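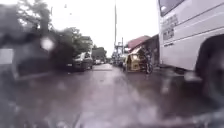 What does Prirnstead make?

Prirnstead makes syrups, cordials and acid-adjusted juices for cocktail bars, in small batches and to a written specification.

About the company

Prirnstead supplies the non-alcoholic part of the drink. We do not distill, import or sell spirits, and we do not hold a liquor license. Our customers are bars, hotels and a few restaurants that want a fixed recipe to taste the same on every shift and at every site.

The company was started by Paora Treloar and Jarrah Tipoki. Paora managed bars and wrote menus for a hotel group. Jarrah worked in quality control at a fruit juice plant. The first product was a rich simple syrup made for one bar that kept getting different results from different prep staff. The sugar was being measured by volume at lunch and by weight in the evening. We wrote a one-page method, then took over the prep, and two other bars on the same street asked for the same thing.

Today we supply 139 accounts from a single plant. The plant has 3845 square feet of floor space, split between a wet kitchen, a filling room, cold storage and a small lab. The office is upstairs. There is no retail counter.

What we make

The standard list is called Butura. It covers the items most bars use daily: simple syrup at 1:1 and 2:1, demerara syrup, honey syrup, ginger syrup, grenadine, orgeat, lime cordial and grapefruit cordial. Each item has a data sheet with Brix, pH, titratable acidity where it applies, allergens, and shelf life both sealed and open. Data sheets are revised when the recipe changes, and the revision letter is printed on the bottle label next to the lot code.

Custom work is handled under the name Jorirum. A bar sends us its own recipe, or a sample and a description of the drink, and we turn it into something that can be made the same way every time. The recipe stays the property of the bar. We do not offer one customer's Jorirum recipe to another, and we do not list custom customers by name on this site.

Pearce is our line of acid-adjusted juices. Orange, pineapple and grapefruit are brought up to the acidity of lime juice with citric and malic acid, so they can be used in a sour at the same pour. Pearce juices are sold chilled, in one-liter bottles only, and have the shortest shelf life of anything we make. They should be ordered for use, not for stock.

How a batch is made

All dry and liquid ingredients are weighed. Volume measures are not used anywhere in the kitchen, including for water.

Sugar syrups are heated to 70 degrees Celsius, held until fully dissolved, then cooled and read on a refractometer at 20 degrees. The accepted range is half a degree Brix either side of target. A batch outside the range is corrected once with water or sugar and read again. If the second reading is also out, the batch is held and Jarrah decides what happens to it.

Fruit varies more than sugar does. Limes in particular change in acidity through the year, and a cordial made to a fixed recipe in July will not match one made from winter fruit. For this reason the cordial recipes are written to a target acidity, and the acid addition is worked out for each lot of fruit. Peels are used the same morning the fruit is pressed. Oil that sits overnight goes flat and slightly soapy -- we tried freezing it, and the result was no better.
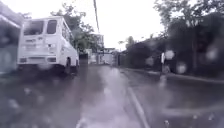 After filling, one bottle from each batch goes to the retention shelf and stays there until the end of its printed shelf life. A second bottle is opened and tasted in a finished drink. Syrup tasted from a spoon tells you very little about how it behaves in a daiquiri, particularly once dilution is counted. The test drinks are built to a fixed spec with a fixed shake time, and the notes are filed with the batch record.

We use preservative in the Butura range only, and the label states which one. Jorirum products are made with or without, as the customer prefers. Leaving it out shortens the open shelf life, and the data sheet will show the shorter figure.

Packaging

Syrups and cordials are filled into 750 milliliter and one-liter bottles that fit a standard speed rail and take a standard pourer. A five-liter container is available for batching. Empty bottles are collected at the next delivery if they have been rinsed and put back in their crate. Pourers should be taken out first.

Labels carry the product name, the batch number, the date opened (to be filled in by the bar) and the storage temperature. They are printed in black on white. We have been asked for something more attractive several times. The present label can be read in a dark bar and survives an ice well, so it stays.

Ordering and delivery

Orders placed by 2 p.m. are filled for the next delivery run. Later orders go on the run after that. The minimum is one mixed case. Jorirum items need a longer lead time, which is given on the quote, and the first order of a new recipe has to be a full kettle.

Chilled goods should be checked on arrival and put straight into refrigeration. If a Pearce juice arrives with a loose cap or a swollen bottle, keep it, note the batch number and call us. We will want the bottle back.

Training

Jarrah runs a half-day session for bar managers on measuring sugar and acid. It covers use of a refractometer, use of a pH meter, why the two do not measure the same thing, and how to write a prep sheet that another person can follow. Sessions take place in the lab, which limits the group to six. Bars that make their own syrups are welcome, and there is no requirement to buy from us afterward.

Paora handles menu costing. Send the spec for each drink, the bottle prices you pay and your pour sizes, and you will get back a cost per serve with the syrup line shown separately.

Contact

New accounts and quotes: Paora Treloar. Technical questions, data sheets and batch queries: Jarrah Tipoki. The phone is answered from 8 a.m. to 4 p.m. Please have the batch number ready when calling about a product already delivered. The extension for batch queries is 1311.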